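Search this site
Menu Search Clear

November. Sarla Chauhan, Spyros Milošević, Pallavi Chaudhary

We use cookies to remember your reading preferences. Accept Manage

5.2 Release faults on the shape board

The first round of trials, reported by the Clurnedlow group, gave the Turnena controller a clean record on the shape board. We were doubtful of that record when we read it, and after rerunning the logs we are more doubtful now. The controller marks a placement as done when the fingers open over the target hole and the load on the wrist drops. Neither signal says where the block ended up. A block that stands on top of the board, leaning against the rim of its hole, gives the same two signals as a block that has gone in.

We took 661 logged placements, all marked as done, and drew 100 of them for checking by eye. Rekha Kushwaha and Sherif Zerouali went through the still taken after each release, working apart and without seeing the log entry. They agreed that 43 of the 100 were not seated. Some of those blocks were upright on the flat top of the board, close to the right hole but turned a little. Others had been set down well away from any hole that would take them. In 6 cases the two readers could not tell, mostly with red pieces, which are hard to pick out against a red board from a fixed camera. We counted those 6 as seated, so the error we report leans in the controller's favor.

The earlier report puts misses of this kind down to worn finger pads. We do not find this convincing. New Pruitt pads were fitted halfway through the logged period, and the share of unseated blocks in our sample is much the same on both sides of the change. Worn pads would also be expected to drop pieces during the lift, and the logs show few drops. A simpler reading is that the arm does what it was told and the check at the end is too weak to notice that the result is wrong.

There is a safety side to this as well. Once a placement is marked as done, the planner removes that block from its map of the workspace and treats the space above the board as clear. The next approach may then be made at a height that assumes a flat board. With several blocks standing up, the arm can strike one at full travel speed. The force limit did trip in such cases, but only after contact, and we would not call a stop after contact a safeguard. The Flaridis add-on, which compares board height before and after release, ought to catch a tall block left standing. Whether it would catch one sunk halfway into its hole has not been shown, and the test described in its manual uses only fully raised blocks.

We make no claim about how often the same fault occurs on other boards. Our sample comes from one bin and one camera position. Until the final check looks at the block itself, though, we see no grounds for quoting a success rate from the log alone. Figure 4 shows the board and loose blocks in the bin.

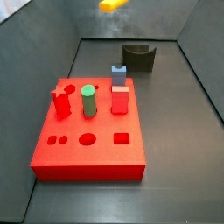
Figure 4. Shape board with star, cylinder and square blocks standing on the back row; the front-row holes are empty.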